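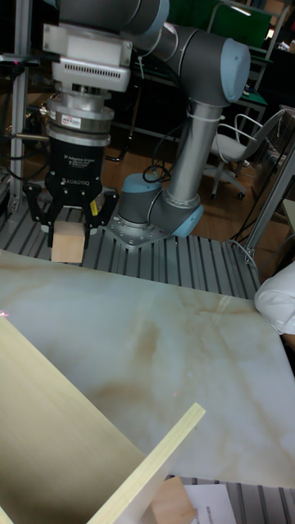
How long does it take to teach a robot arm to pick up a block by steering it yourself? Longer than doing it yourself, by a margin that ought to embarrass the person steering.

September 2022
By Noemi Cirillo

Print | E-mail

I spent July at Prorico with a remote control in my hands, giving 90 demonstrations of one small chore. The arm was patient. I was the weak part. It copied my hesitations faithfully, including the little pause I make before closing my fingers on anything.

People in the trade call this natural teaching. My mother taught me to cook this way, and she gave up after 3 tries. I still think it beats writing code, which never once noticed how I move. But pay the demonstrators properly. The robot is going to inherit their manners.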